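Teaching the Shelf Task: Frequently Asked Questions
For new operators on the Stikumen project at Wevus

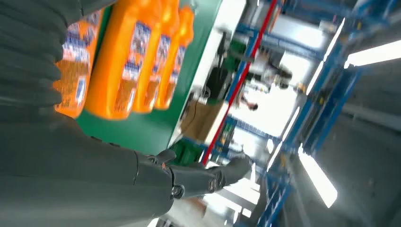 These are the questions that come up in the first week. If yours is missing, write to Mawar Yeoh and she will add it to the page.

What am I teaching the robot to do?
Pick bottles from a shelf and set them down in a tote. You drive both arms by remote control and the software records what you do. Each full pick, from the rest position and back again, is one demonstration.

How many demonstrations do you need?
300 good ones for each product. We had 1388 in total at the end of March, across all products.

Do I need to have worked with robots before?
No. Most people can do a clean pick by the end of their second session. Driving games help a little with the view. Experience with other arms can get in the way at first, as ours has a slower wrist.

Why does the wrist view tilt so much?
The camera turns with the wrist, so shelves and lights will run at odd angles while you reach. Use the wrist view for the last part of the approach and the overhead view for everything else. If you feel sick, stop and take a break.

Bottles stand shoulder to shoulder. Which one do I take first?
Take an end bottle when you can. For one in the middle, come in from the front and close the fingers slowly. Do not push the row sideways to make room – the robot will learn that too.

Can I guide the arm by hand instead?
Only for setting the rest position. Hold the forearm, not the fingers, and have a second person at the stop button. Hand guiding is not used for picks because your own hands end up in the recordings.

I dropped a bottle. Should I delete the recording?
No. Mark it as failed in Climow and leave it in. Delete a recording only if the arm was not under your control, for example after a lost connection.

How long is a session?
Nearly two hours, with a break after every 6 picks if you want one. The last session starts at 3:30 p.m.

Can I fix a bad grip partway through?
Yes. Open the hand, back off a little and try again in the same recording. Recoveries like this are useful. After three tries, end it and mark it as failed.

Who do I call if the arm stops?
Darmawan Ginting, extension 1424. Leave the power on until he has looked at it.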